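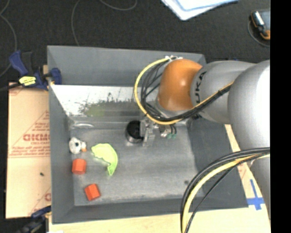
Robot arm with orange joint cover at a grey bin

Home About us Programmes Membership Events News Contact

About us
3 min read

Murnar is a membership organisation for people in the early part of their working lives. We are based in Biltthorpe and most of our members live or work within an hour of the town. We run evening meetings, a mentoring programme, short courses and a yearly conference.

How we started

Murnar began as a monthly meeting above a shop on Sayce Street. The people who came were mostly in their first or second job and wanted to meet others at the same stage. There was no speaker and no fee. After the first winter the room was too small, so the group moved to the Reresitz Building and began charging a small amount to cover the hire. We became a company limited by guarantee the following January and have kept that form ever since.

We now have 2,289 members on the books. Of these, 401 joined in the past year. Members work in engineering, health, retail, local government, law, catering and a good many other fields, and a fair number work for themselves.

What we do

Evening meetings are held twice a month from September to June. Each has one talk of half an hour, followed by questions and time to meet people. Talks cover ordinary working matters such as asking for a pay rise, managing someone for the first time or reading a set of accounts.

The mentoring programme pairs a member with someone who has been in work for longer, usually from a different employer. Pairs meet six times over nine months. We ask both sides to fill in a short form before they are matched - please be frank on it, as it is the only thing we have to go on.

Short courses last two evenings and are taught in groups of no more than fourteen. Public speaking fills up first. Places on the spring courses are offered to members in January and go on general sale two weeks later.

The yearly conference was last held on June 4, 2022, with sessions running in three rooms through the day and a dinner afterwards.

Who can join

Full membership is open to anyone between 18 and 40 who is working, looking for work or in training. You do not need a degree or an employer's backing. People over 40 can join as associates, and many of our mentors do. Associates may attend everything but do not vote at the annual meeting.

Employers can buy a block membership for their staff. Block members have the same rights as everyone else, and the employer is not told which events they go to.

How we are paid for

Around two thirds of our income comes from subscriptions and course fees. The rest is sponsorship, mainly of the conference. Sponsors have a stand and a line in the programme. They do not choose the speakers. Our accounts are sent to all members before the annual meeting, and we will post a paper copy on request.

Finding us

The office is on the second floor of the Reresitz Building, by the lift. It is open on weekday mornings. Evening meetings use the side entrance, as the front doors are locked at six.

3 comments

Pennine_lass
Is there a waiting list for the public speaking course? I missed out last time and would like to go on it if there is.

Murnar office
Yes, send us a message through the contact page and we will add you.

tomk88
I turned 40 in the spring, do I move to associate straight away or at renewal? My card still says full member.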